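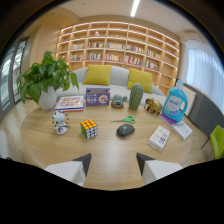
Progress report to Likside, second reporting period
Prepared by Dorottya Dudás, Kirndale
Apr 21, 2025

Dear all,

Thank you again for your patience with the change of reporting date, and for the very useful comments on our first report. I have tried to answer them as I go along, though a few will have to wait until we have more to show you.

As you'll remember, the question behind the Erdős project is whether a robot can learn to handle household objects from demonstrations given by people holding a gripper in their own hand, with a camera mounted on it, and no robot in the room at all. The attraction is that a person can carry the gripper into an ordinary living room and work at an ordinary table. The worry, which one of your reviewers put very well, is that the policy learns the room instead of the task. Most of this period went into that worry.

We have now recorded 300 demonstrations across 20 table layouts. I had hoped for more layouts by this stage, but we decided early on that it was better to make each one properly awkward. Our first tables were far too polite, with a few things spaced well apart on a bare surface, and the policy did nicely on them and fell over the moment we put anything leafy nearby. So the newer layouts are crowded on purpose. The round table by the bookshelf is a good one to think about: a computer mouse with a pair of green-handled scissors right behind it, a Rubik's cube off to the side, and then a whole back row of ornaments, a trailing pothos and a big blue detergent bottle sitting up on two books. Shapes, heights and colours all compete for attention, and the gripper has to come in over the front of the table with plenty to be distracted by.

The main result so far concerns what we have been calling target shuffling. In the earlier recordings, each layout had one target object and every demonstration went to it. Now we keep the layout fixed and change the target from one demonstration to the next, so the same background goes with several different reaches. Policies trained on the shuffled recordings choose the right object noticeably more often in layouts they have never met, and they hesitate less on the way in. I am being careful with my wording here, as the comparison has been run on only 2 held-out rooms and I would like to see it hold up in more before we put a number in front of you.

Less happily, small flat objects are still a nuisance. Thin things lying on the table top are approached well and then missed at the last moment, the fingers closing a little too high. We suspect the strong curve of the wide lens is part of it, and that our demonstrators' wrists are another part (people tip the gripper in all sorts of ways when they pick up scissors, and I include myself). Cultov, who look after our gripper hardware, have offered to cut us a second set of fingertips with a longer angled tip, and I think it is worth the wait to try them.

On spending, we are a touch under on equipment and a touch over on people's time, mostly from checking recordings by hand. That checking was slow going but I don't regret it. We found 6 demonstrations where the clock on the camera had drifted away from the gripper signal, and they have been taken out of the training set.

Between now and June we plan to add more rooms, repeat the shuffling comparison in each of them, and record a separate batch on flat objects once the new fingertips arrive. I would also dearly like to have one of you come and try the gripper for an afternoon. It is surprisingly good fun, and a fresh pair of hands is always welcome in the data.

With warm thanks,
Dorottya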